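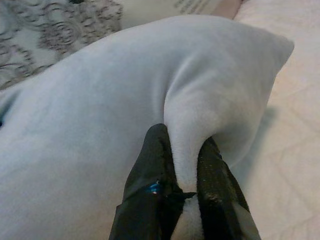
Ticket: gripper lags behind the hand controller on soft items
Project: Jastov bedding set
Opened by: Bình Ông, Prelwood bench
Status: solved, leaving open till Monday

9:10 Teleop demos of the pillow task keep going wrong at the close. I squeeze the trigger, the fingers hang for a moment, then snap shut. Fleece is so forgiving that the grasp often looks fine anyway, but the recorded trigger and the recorded finger position don't agree.

9:40 Swapped controllers. Same lag. Swapped the USB cable too, no change.

10:25 Ran it with nothing between the fingers and the lag is still there, so the fabric is off the hook. Arm joints follow my hand beautifully, it's only the gripper channel!

11:05 Found something! The gripper command goes through a smoothing filter left over from the Karkarby rigid parts job. Window was set to 100 samples. Dropped it to 5 and wow, what a difference. I can ease the fingers in, feel my way to a fold and pinch as gently as I like.

1:30 Recorded 100 new pillow demos on the new setting (my thumb is tired but this is so much fun now). 89 pass the sync check. The other 11 were me letting go of the trigger early, so I'll redo those.

2:15 Question for whoever owns the Thái archive: it has 3,406 older demos in it. Were they recorded with the same filter? If the raw trigger stream was saved we can realign them, and I'd love to help with that.

2:20 New default pushed to the bench config. Please restart the teleop node before you record.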